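Kitchen and closet notebook
July 24, 2018

Okay, so today was the day I finally stopped complaining about the kitchen corner and did something about it. I got in early with a roll of labels and a big coffee, and I told myself I'd do the counter first and the closet second (the closet being the part I'd been putting off since we moved up here from the Bumau building). The counter is long, it's white, and it collects things! Every kettle and jug anyone ever brought in has drifted to the far end by the wall, and if you want to put a plate down you have to walk all the way back past the coffee machine.
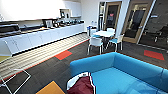

Branville Office, Rooms & Kitchen Team

First thing I did was go along the counter and ask myself what gets used daily. Coffee machine, yes, obviously, that stays in the middle where people can get at it from both sides of a conversation. The kettles I'd like to keep near the wall, but I want a clear stretch of counter in front of them so you can pour without knocking into a jug. I tried a few things and I'm still not in love with any of them. Going to sleep on it.

The round table with the three chairs is fine where it is, just past the end of the counter. I did think about a fourth chair, and then I remembered what it's like squeezing by at lunch, so no. Three it is. The striped strip of floor is the natural path and I want it left open all the way down to the table, which means no boxes parked on it "for a minute" (guilty, I know, I did it twice last month). I love the red-orange carpet tiles, by the way. Whoever picked those had the right idea, they cheer up all that charcoal.

Things I wrote on the back of my hand and am now copying out:

1. Measure the wall shelf at the end of the counter. It's narrow, and I'd like to know if the Tristari tea tins fit on it before I carry them over. The tins are 79 mm across, I measured those at my desk like a sensible person and then forgot to bring the tape to the kitchen.

2. Go through the upper cabinets. I only got to 2 of them today and there was a stack of takeout lids in there with no boxes to go with them. Out they went. If one of those was precious to you, sorry!

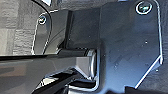

3. Order more hangers, the same kind with the wire hook. I need 4 for sure, and I'll probably wish I'd asked for more. The order goes in with the August supplies, so anyone who wants something added should scribble it here under this entry.

4. Put the closet rules on a card, short ones, and tape it inside. My draft says: jackets on hangers, bags somewhere else, take your stuff home on the last day of the month. Too bossy? Let me know.

So, the closet. It's a narrow white compartment and it really only wants to hold clothes that hang straight down. Once you start pushing folded things in at the bottom, the hems bunch up and everything looks slept in. I've decided it's hanging only from now on. The maroon varsity jacket looks great in there, with the white patch on the front facing out,

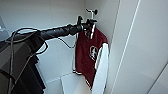 and I'd like the rest to go in the same way, fronts showing, so you can spot your own without pulling at everybody's sleeves. Thicker collars need a bit more room on the hanger than I'd figured. I also want to try leaving a hand's width between one jacket and the next and see how long that lasts, my guess is until the first rainy morning.

Still open: the kettles, the shelf measurement, and the box of cups from the Bermúdez room, which I haven't unpacked and don't want to think about until the upper cabinets are finished.

Branville Office, Rooms & Kitchen Team | Contact us | © 2018 | Back to top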